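Solesska Zusetti 2 Parallel Gripper

Two-finger electric gripper for light arms, supplied with wrist camera bracket
Price: $2,198
Availability: ships from stock

The Zusetti 2 is the wider of our two-finger models. It opens far enough for soft goods and small boxes, and the long black fingers can be changed with a hex key. The bracket holds any small camera on the wrist, looking down past the fingertips. Power and data run through one connector on the back plate.

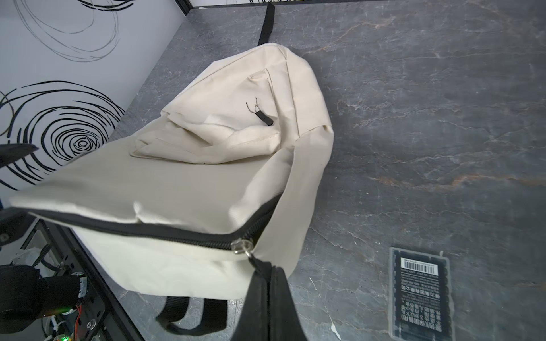 Choosing between the Zusetti 2 and the Cheon comes down to what you need to pick up. The Cheon has short fingers and a stronger grip, and it suits hard parts that always arrive the same way up. Bags and clothing are harder. On a canvas backpack, for instance, a small metal slider with a split ring is the part you want to hold, and the fabric and straps around it fold and shift as the bag is lifted. We recommend the Zusetti 2 for that kind of work. The wrist view also lets you check the finger position against the zipper during a grasp.

Na-rae Kang ran both grippers on the same arm for 17 days with the Skendus controller, using over 3 hours of bag handling per day. Her notes on grip settings are included with the manual.

In the box: gripper, one pair of fingers, camera bracket, cable, hex key, manual. Camera and controller sold separately.

Spare fingers are sold in pairs. Please give the serial number when ordering.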